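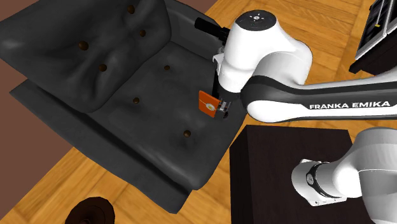 Records Clerk, Hadcombe Police Department (full time, nights)

The Hadcombe Police Department needs a records clerk for the overnight shift. If you have watched a lot of television about police work, please set it aside before applying. You will not chase anyone. You will type up arrest reports, correct the spelling of street names that officers have lived near all their lives, and answer the phone when a resident calls to report that a neighbor's wind chimes are a crime.

The job is four nights a week, 10 p.m. to 8 a.m. There are 587 case files from the old Stanenik Street station still waiting to be entered into the new system, and they would like to meet you. Some are handwritten. One sergeant's handwriting has been compared to a seismograph, and he took it as praise.

You should have:
A high school diploma or equivalent
Typing speed of 80 words per minute, with most of them the right ones
3 years of office work, courts or law enforcement preferred
A clean background check (we do look)
The ability to keep what you read at work to yourself, including at Thanksgiving

Training runs for the first month on days with Hanna Chmielewska, who set up the filing system and will defend it. After that you report to Lt. Edmund Gajewski. Health coverage and city pension are included. Coffee is also included — bring your own if you care about coffee.

Send a resume and a one-page letter to Oliwia Sadowski, Personnel, Hadcombe City Hall. Applications received after 9/26/19 will be held for the next opening, expected in January.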